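Redoing the hall flowers

June 2023

The vase in our front hall has had the same artificial arrangement in it since we moved in. It was mostly beige, with some dried-looking grass, and by April it had a layer of dust I couldn't get off with a cloth or a hair dryer. I finally pulled the whole thing apart and started over.

I wanted color this time. The hall has white walls and a dark floor and gets very little daylight, so anything pale brown disappears in there. I settled on deep red roses and pale blue hydrangeas. I was not sure about the two together. My first thought was all hydrangeas, but a vase full of the same blue looked flat when I tried it in the store.

The roses came from Trolmont, the craft place out past the McPhee exit. They sell them as a bunch, with the heads already joined, and you can bend the stems a fair amount. The hydrangeas are from Briltton and were sold one at a time. I spent 60 dollars in all, which is more than I planned, but that included a few extra leaf stems I may not use.

A few things I learned doing this.

Lay everything out flat before any of it goes near the vase. I used to build arrangements standing up, one stem at a time, and I would always end up with a hole at the back and too much in front. On a table you can slide a flower over and see right away if it works.

Put the biggest piece down first. For me that was the rose bunch. Then bring the hydrangeas in low, so they cover the spot where the rose stems meet. That joint is the part of a fake flower that looks the most fake.

Don't throw out leaves that fall off. They pop off these stems all the time, and most of them push right back on. If one won't stay, a dab of hot glue holds it. I keep the strays in a jar.

Cut less than you think you need to. My vase is 8 inches deep and I took 2 inches off one stem without measuring, and now it has to lean on its neighbor to stay up. Use wire cutters – kitchen scissors will not get through the core and you will ruin the scissors.

I went back and forth on where the blue should sit. With a hydrangea up high, it pulled attention away from the roses. Tucked under the middle rose it looked better, and the dark leaf beneath it gave it an edge.
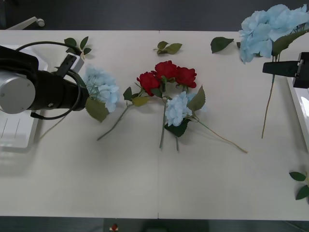 Three red roses with one blue hydrangea tucked in low, another still off to the left.

The second hydrangea is the one I keep changing my mind about. It has a nice broad leaf on it, so I would like to use it on the side that faces the stairs. If it makes the vase too wide for the shelf, it will go in the bathroom.

I still need something to weigh down the bottom of the vase. Last time I used rice, and I don't recommend it. I have half a bag of aquarium gravel in the garage and will try that next.

Recent posts
Cleaning silk flowers without ruining them
The Prerkumico shelf, one year later
What to do with a dark front hall
Painting the stair rail, part two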